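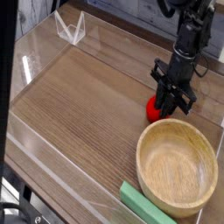
3.2 Objects and surface

The choice of objects for the tidying task took more time than we expected. In the first version of the study we used kitchen items which the families brought from their own homes, but the items were so different in size and weight that the results could not be compared. For the present version we therefore decided on a small set of simple things: a round wooden bowl, a soft red ball and foam blocks in plain colors. All of them can be found in an ordinary home with children, and all of them can be replaced without high cost when they are lost or damaged.

The bowl is the most important object of the set. It is wide and shallow, made of a light wood, and its inner surface still has the rings from the turning. We bought it from the workshop Drandirari, where each bowl is finished by hand, so two bowls are never fully equal. The thick and smooth rim was the main reason for the choice. In the pilot we had also a steel bowl from Kourkoulas with a thin rim, and the sound of objects falling into it disturbed several participants. Wood is more quiet. The shallow form has one disadvantage, which is that a ball thrown with too much force can leave the bowl again on the other side. We did not correct for this. Such a trial was counted as a normal trial, and the participant was free to pick up the ball a second time.

The ball was selected by Jhosep Restrepo after a comparison of 20 balls from different shops. Hard and shiny balls rolled too far on a flat floor. The red one has a dull surface, and in the comparison it stopped sooner than most of the others. The foam blocks are rectangular, and they were included because they do not roll at all. A block can lie beside the bowl, even with its long side against it (Figure 4, mint-green block), and stay there until someone moves it. The ball in the same figure lies on the floor just behind the rim. We consider these positions near the rim as the most interesting ones, for the reason that the object is almost put away but is still outside. In the interviews, many parents described the same situation with toys at home.

The floor of the tray has a brown wood-grain pattern with fine parallel stripes. Hernán Valderrama proposed first a white floor, but on white the pale bowl was difficult to distinguish at its edge. The brown floor gives a better contrast with the bowl and with both colors, red and green. The walls are of clear acrylic, so that objects near the border remain visible from outside. Their weak point is the reflection of light. Bright streaks appear along the edges, and Mahmoud Shehata noted in December that they were stronger in the afternoon than in the morning. We tried thin curtains from Studanell, with a modest improvement.

Before each session the bowl was wiped with a dry cloth and the start positions were taken from a printed list with 6 arrangements. In total we collected around 3,000 placements. The differences between ball and block are reported in Section 4, together with the notes on damaged foam.

Andum Working Papers | Contact: Cristian Ticona, editorial office | All rights reserved | Back to top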